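Zemau Foods Adds Chilled Bean Salad for Summer Cookouts

URKULAU, August - Zemau Foods will sell its new Dewan white bean salad in 4 Clurnau grocery stores this month. Each tub holds 500 grams and serves three as a side.
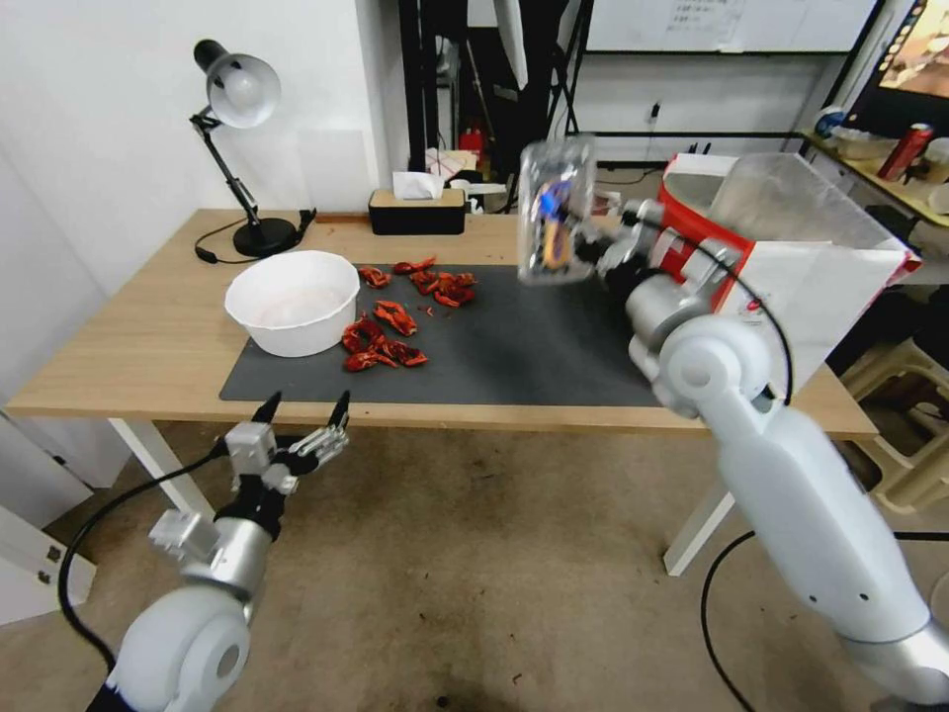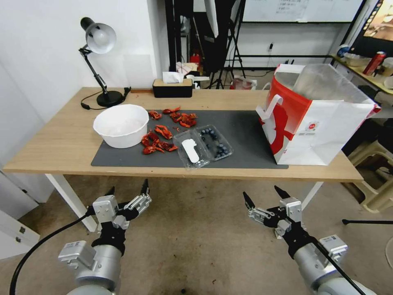

The salad keeps for five days in the refrigerator and needs no cooking. It goes well with grilled chicken or shellfish, and a round white bowl like the one in both photos suits it for serving. Store orders open at 8 a.m.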